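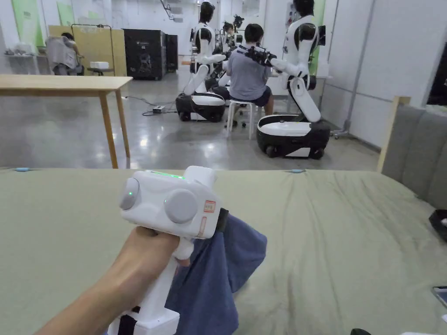 Oľga Brabec objected to the first draft of this section on the ground that a bed gives under the hand, so a cloth laid on it is never laid flat, and any measure of fold quality taken there is partly a measure of the mattress. The objection is accepted. It applies equally to the homes in the Rudcombe diaries, where the bed was the usual place for sorting and folding, and for that reason the surface was kept.

### 4.2 Cloth on a dressed bed

The Rudcombe diaries hold 1,481 entries from 55 households. In 35 of those households the bed was named as the main folding surface, ahead of the kitchen table and the couch. The entries say little about the state of the bed. Where they do, it is made up with a fitted sheet and carries other things as well: bags, clothes not yet dealt with, a phone.

Three properties of the dressed bed matter for what follows. The sheet creases under load, and its creases can be mistaken for those of the cloth on top. Friction between sheet and cloth is higher than on a varnished table - a corner pulled sideways tends to bring the sheet with it. The reachable area is also uneven, as a headboard closes one end and the far side is a long lean for most adults.
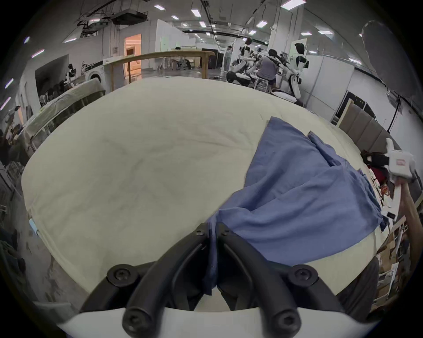

Lifting by a corner was treated as the first stage of every fold. Following Paulík, a lift is called clean when the rest of the cloth stays where it was, and dragging when the opposite edge moves. The distinction is easy to apply to a towel and less easy to apply to a crumpled piece, in which the opposite edge may be tucked under a fold. In those cases the coder marked the lift as unclear and moved on. Unclear lifts were left out of the rates in Section 5.

Colour contrast was considered next. A mid-blue cloth on a pale sheet can be outlined by eye without much trouble, and the coding notes are written for that pairing. White on white was tried in July and dropped.
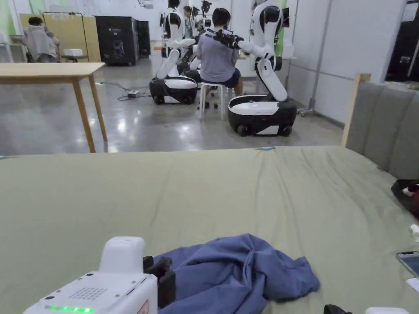 *Photo: Ju-won Ra, Skaleten project*

Objects along the headboard side were treated as part of the setting. A bed cleared of everything would suit the coder, but it would not match the diaries, where the cleared patch was often only as wide as the item being folded. Coders were asked to record the nearest object when it lay within 40 cm of the cloth, and to ignore the rest.

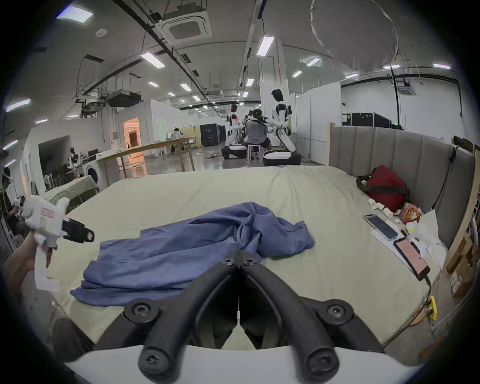
**Figure 4.** Crumpled blue cloth at mid-bed; bags, phones and small items on the headboard side.

Bunched starts such as the one in Figure 4 were coded with the Vonora sheet (Appendix B), which scores the visible ridges and loose ends before any fold is attempted. A start with one loose end clear of the bunch was scored as open.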